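Gas range

A gas range is a kitchen appliance that joins a gas-fired cooktop and an oven in a single body. It is also called a gas stove, although in older usage that word could mean a heating appliance as well. Gas ranges are found in homes, restaurants, schools and hospitals.

Construction

The body is usually made of sheet steel, finished in enamel or left as stainless steel. Gas enters through a pipe at the rear and passes into a manifold behind the control knobs. Each knob opens a valve that feeds one burner. Air is drawn in and mixed with the gas before it reaches the burner head, where small ports spread the flame in a ring. Grates above the burners hold the cookware.

Older models kept a pilot flame burning at all times. Most later ones use an electric spark, which saves fuel and keeps the kitchen cooler in summer.
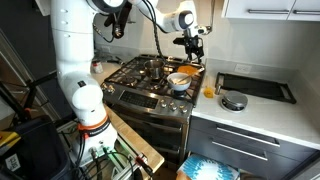
Sizes are set largely by the width of the cabinets on either side. In countries that use metric kitchen units, a width of 600 millimeters is common for household models. Wider ranges may have a griddle plate or a second oven.

Manufacture in Flurkia

The town of Flurkia was for many years a center of range making. The Tremerus foundry began by casting grates for coal stoves and later turned to gas burners. At its height it employed 656 people in three workshops. The rival Grornent works bought the foundry's patterns after it closed, and some of its grate designs remained in production.

Safety

A gas range must be matched to the type of gas supplied. Natural gas and propane require different orifices, and conversion is normally carried out by a licensed fitter. Many ranges include a device that shuts off the gas if the flame goes out.

See also: Cooktop; Oven; Range hood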